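Search this site Search

Grano to supply dyed serving trays and table blocks to Bitonlow cafés

2018-02-14

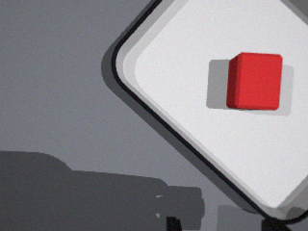
Grano, the catering supplies firm, has signed a supply agreement with Bitonlow, which runs 61 cafés and canteens in hospitals, colleges and council buildings. Under the agreement Grano will deliver trays, crockery and table markers to every site from March. Table markers are the part customers will notice first. Each order will be given a coloured block at the till, and the customer carries it to the table so that staff know where to bring the food. A red block on a white tray means a hot meal is to follow. Other colours will be used for sandwiches and for drinks.

Bitonlow has until now used numbered cards on metal stands. The company said the cards were often lost, bent or left on the wrong table, and that the stands were hard to keep clean. The new blocks can go through the dishwasher with the cups and plates.

The agreement runs for 3 years and covers replacements as well as the first delivery. Grano will hold spare stock at its Pereyra depot and has set a delivery time of two working days for any site that runs short. Damaged trays can be sent back with the same driver.

The system was tried at eight Bitonlow sites last autumn. Staff at the trial sites asked for two changes, both of which have been made. The first was a larger tray, so that a dinner plate, a bowl and a cup can be carried together. The second was a different shade for the sandwich marker, which some staff had found hard to tell from the drinks marker under evening lighting.

Customers who have difficulty telling colours apart can ask for table service by name instead. Tills at all sites will print the name on the kitchen slip. Menus in large print will continue to be kept at the counter.

Sites will change over in groups, starting with the hospital cafés. Opening hours and prices will not be affected by the work. The old card stands will be collected by Druka, which handles metal recycling for Bitonlow, and cafés have been asked to box them up before their changeover day.

Grano will also provide a short training session for counter and kitchen staff at each site. It covers stacking, washing and storage of the trays, and what to do when a marker goes missing.

Notes for editors

Grano supplies trays, crockery and kitchen goods to caterers and public buildings. Its main warehouse and offices are at Pereyra.

Bitonlow is a contract caterer. A list of its cafés, with changeover dates, will be available from its head office in March.

Requests for samples and trade prices should be sent to the Grano sales desk.

Share this release 8 shares 2 comments

Contact | Press office | Copyright Grano 2018 | Back to top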